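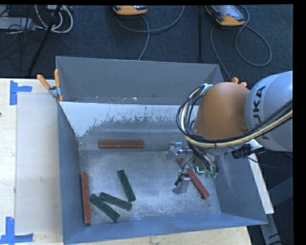
*The old gray metal bin, scratched floor and all*

From: Shona Lamont
To: Fanby Allotments & Gardens list
Subject: Re: Compost over winter, worth bothering?

Hi Tala, hi everyone,

Now, compost!

Tala Bitar wrote:

> Hello all, I took over the plot by the Lindsay Road gate in the spring and I've been filling my heap all year. Now it's December and it just sits there. It's cold when I stick my hand in and the eggshells look exactly like they did in August. Do you keep adding to it over the winter or do you stop and start again? Also my neighbor says I should be putting ashes on it from the wood stove. Is that right? And does anybody cover theirs?
>
> Tala

Yes, keep adding! I've put kitchen scraps on mine 365 days a year for as long as I've had the plot (well, my husband does it when I'm at my sister's in Kosham, and he grumbles the whole way down the path). It won't do much while it's cold, but everything that goes on now has been frozen and thawed so many times by March that it's half mush already, and then when the weather turns it all goes at once. I had a heap one spring that dropped by half in what felt like a fortnight.

Eggshells, forget about them. They'll look like that in ten years. I dry mine on top of the stove and crush them with a rolling pin, and even then I'm still finding bits in the carrots.

On the ashes, go easy. A handful now and then is fine if it's plain wood, but a bucketful will turn the whole heap to paste and your blueberries won't thank you if you spread it near them. I keep mine dry and put them around the currants at the end of winter. Nothing from coal or painted wood, please, and leave them to go stone cold for a few days first. Gavin MacBrayne can tell you about the year he melted a wheelbarrow tire.

As for covering, I use a piece of old carpet with a tarp over it, held down with bricks. The rain is the real trouble here, much more than the cold. A soaked heap goes slimy and sour and you can smell it from the gate. If yours is already wet, fork in torn-up cardboard or dead leaves, a lot more than you think you need. Shona Carnegie (the other Shona, plot by the pump) shreds all her junk mail and swears by it, though I'd pull the plastic windows out of the envelopes.

Speaking of leaves, the town is dropping them at the Lukilholm end again, and they're free if you bring your own bags. I got nine bags in on my last trip and the car still smells like a forest. Oak takes forever, so if you can pick, go for the maple and put the oak in a wire ring by itself for leaf mold.

One more thing, Tala: did you ever sort out that leaky water butt? I have a spare tap in the shed somewhere and you're welcome to it. I'm usually down there by 10 in the morning unless it's pouring.

Shona L.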